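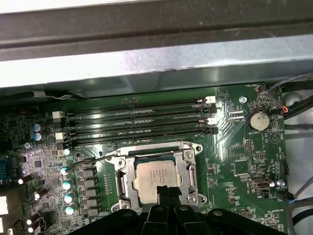 Ticket 431: office tower won't power up properly after cleaning
Opened by: Dalia Ait Ali
Status: closed

Dalia, first post

Hi all! Sorry in advance for the long message, I'm the type who writes everything down. The old tower under the front desk (the one we use for label printing and the Villano order sheets) has quit on me. I press the power button, the fans spin up, and then nothing on the monitor. No logo, no beep, just a black screen and a fan that sounds perfectly happy with itself.

Things I did before it stopped working: I unplugged it, took the side off, and vacuumed the front grille with the little brush end. I did also push a few cables out of the way so I could get at the dust at the bottom. I didn't think I'd pulled anything but I wouldn't swear to it.

Things I've tried since: different outlet, different monitor cable, the monitor on Hanneke's laptop (works fine). Held the power button in for a while with the cord out, like the internet says. Still black.

Gil-soo Ma, reply

Thanks for all the detail, that really helps. Does the monitor say "no signal" or does it stay dark as if it was off? And is the keyboard doing anything? Try the caps lock key and see if the little light goes on and off.

Dalia, reply

It says no signal and then goes to sleep. Caps lock does nothing at all.

Gil-soo Ma, reply

OK, so it's not getting far enough to start anything. My first guess is memory. It's a four-slot Intel board with the slots in a row above the processor, and when a stick gets bumped even a little you get exactly this. Pull the cord, press the power button once to drain it, touch bare metal on the case, then take all the memory out. Push the latches at the ends outward and the sticks pop up. Please keep them in order, a bit of tape with a number on each is plenty.

With the slots empty, turn it on for a few seconds and listen. If there's a little speaker in there it should complain. Then cord out again before you put anything back.

Dalia, reply

Done! Sticks are out and lying on an anti-static bag, numbered. Some of the latches are white and some are black, does that matter? I tried it with no memory and got beeps, long ones, over and over. I've never been so glad to hear a computer complain.

Gil-soo Ma, reply

Beeps are great news. It means the processor is alive enough to notice the memory is missing, so please leave the processor alone. Don't open the lever next to it, there's no reason to go in there today. The latch colors usually tell you which slots go together as a pair, but boards differ, so go by the tiny printing on the board next to each slot.

Before you put anything back, give each slot a short puff of canned air with the can upright. Then one stick only. Line up the notch and press down on both ends until the latches click in by themselves. It takes more push than you'd think.

Dalia, reply

OK so here's what I got, one stick at a time, same slot every time, cord out in between:

Stick 1: starts! Logo and everything.
Stick 2: starts.
Stick 3: long beeps. Took it out, put it back, long beeps again.
Stick 4: starts.

I wiped the gold edge of stick 3 with a clean dry cloth and tried it again and it still beeps. I also moved it to the next slot over, same thing.

Gil-soo Ma, reply

Very tidy. That's a bad stick, then. Try 1 and 2 together in a matching pair of slots and leave it running the memory test while you have lunch. Let me know if anything red shows up. And have a look at the loose wires while you're in there, the thin ones love to end up where a fan can catch them.

Dalia, reply

Ran it for 79 minutes (long lunch, don't tell Younes) and no errors. Tucked the thin black wire near the processor off to the side with a twist tie. Also wiped down the metal above the board, which was still dusty even after all my vacuuming, so so much for that.

It booted into the regular desktop and printed 5 test labels without any trouble. It feels a touch slower with two sticks but it's fine for what we do. Do I order one stick or a pair?

Gil-soo Ma, reply

A pair if there's money for it. Mixing an old one with a new one can work, but then you and I will be back here with a ticket 432. Aicha Ait Brahim has the Soliman account for parts, send her the numbers off the sticker on stick 1. Keep stick 4 as a spare and write BAD on stick 3 in big letters so it doesn't sneak back into a drawer.

Dalia, reply

Sent to Aicha. Stick 3 is labeled on both sides. Side panel is back on with all its screws, and the label printer is running as I type this. You can close it, I'll open a new one when the pair comes in. Thank you!!

Closed by Gil-soo Ma. Cause: failed memory module. Replacement pair requested.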